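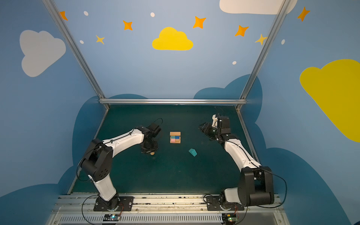 ## 3. Materials and why the tray matters

I should say up front that I came to this project thinking a tray puzzle was a tray puzzle. You have a frame, you have some blocks, the blocks go in the frame. Gráinne Foley, who had already spent a whole July sorting toy catalogs for us, told me I'd change my mind by the second week, and she was right (it took me four days!).

What we wanted was a puzzle where the tray itself does some of the explaining. A raised edge tells you where the pieces stop, and every block you put down changes the shape of the space that's left. That leftover space is what I care about most in this paper. I've been calling it "the remainder," and Tímea Dobos has been crossing that out in drafts and writing "gap," so both words turn up in our notes and they mean the same thing.

The layout in Figure 1 is a good one for talking this through. The tray is rectangular with a light wooden frame, and pink, teal and blue blocks fill the lower portion, with a wooden strip along the top edge. A teal triangular prism is lying on its side on the green tabletop, below the tray and to the right. I like this kind of state a lot – part of the tray is taken and there is a loose piece to think about, but you still have to decide which way up it should be before you can even ask where it might go.

A prism is sneaky that way. Lying on its side it gives you a long flat face, and stood on end it's a triangle, so people who sort by outline and people who sort by color can look at the same block and want different things from it. We logged 1,124 placements across both rounds, and in 847 of them the first move after picking up a block was to turn it. I went in expecting turning to be something people did once they got stuck. Most of the time it came first, before the block was anywhere near the tray.

Color was harder to read. A loose block that matches one already in the tray seems like a hint, and plenty of our participants treated it as one, even though we told everyone at the start that color meant nothing. Gráinne wanted to repeat the whole thing with plain blocks. I held out for keeping the colors, mainly so our notes would stay readable ("teal prism, on side, right of tray" beats a part number any day), and we ended up dropping 88 placements where the written note didn't say which face was down.

**Figure 1.** Partly filled tray with a loose teal prism on the tabletop. Orientation is coded before position throughout; see Section 4 for the coding sheet.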